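Search this site Enter keywords Go
Home | Facilities | Inspections | Forms | Contact

Tinley Family Center
Storage and Small Items Inspection — Checklist with Comments
Form 2321. Inspection date: May 3, 2022
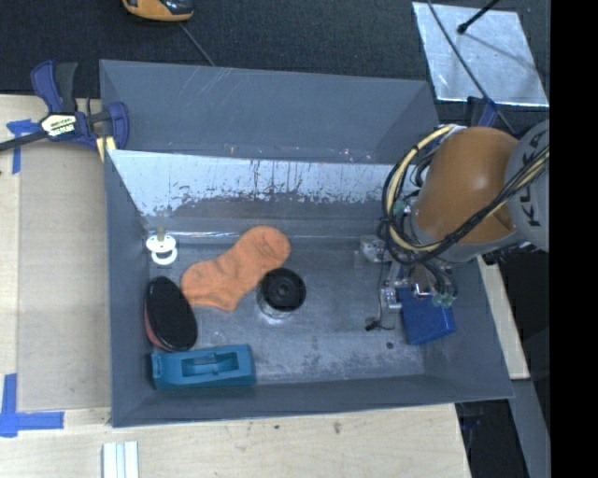 Item 5, gray divided bin on wooden tabletop. Front section in use; rear section empty.

Scope
The inspection covers open bins, shelving and table surfaces in the sorting room. Each line is marked Satisfactory, Attention or Not Applicable. Lines marked Attention must be closed before the July review.

1. Access and walkways
Satisfactory. Clear width at the door measured 40 inches. The floor mat lies flat.

2. Shelving
Satisfactory. Brackets are secure. The top shelf of the Plara unit carries light goods only, as required.

3. Lighting
Attention. One tube above the sink flickers. Work order submitted.

4. Table surfaces
Satisfactory. No splinters or raised edges were found by hand check.

5. Open bins

5a. Condition of bin
Attention. The coating on the divider is worn, with dark streaks and ragged patches along its lower edge. The floor of the front section is scuffed, and there are faint scratches on the back wall of the rear section. Wipe the divider with a dry white cloth and examine the cloth for flakes. If any coating transfers, withdraw the bin from use.

5b. Separation of infant items
Attention. A white pacifier with a ring handle is stored in the same section as general items. Infant items are to be washed, bagged and kept in the Nimri cabinet. The rear section of the bin may not be used for this purpose while 5a remains open.

5c. Textiles
Attention. One orange sock, unpaired. Transfer to the lost clothing basket — unclaimed textiles are held there for 40 days.

5d. Desk supplies
Attention. The teal tape dispenser has no roll in it. Refill and return to the front desk. Dispensers with a cutting edge are not to be kept within reach of children.

5e. Labeling
Attention. Attach a content label from the Vosto set before the bin is returned to general use.

6. Cleaning products
Satisfactory. Locked. The product list on the cabinet door is current.

7. Records
Satisfactory. Cleaning log entries are 100 percent complete for the period.

Follow-up
Lines 3 and 5a through 5e remain open. Corrections are to be entered on the reverse of this form and initialed by the room supervisor. A copy is retained in the facilities office.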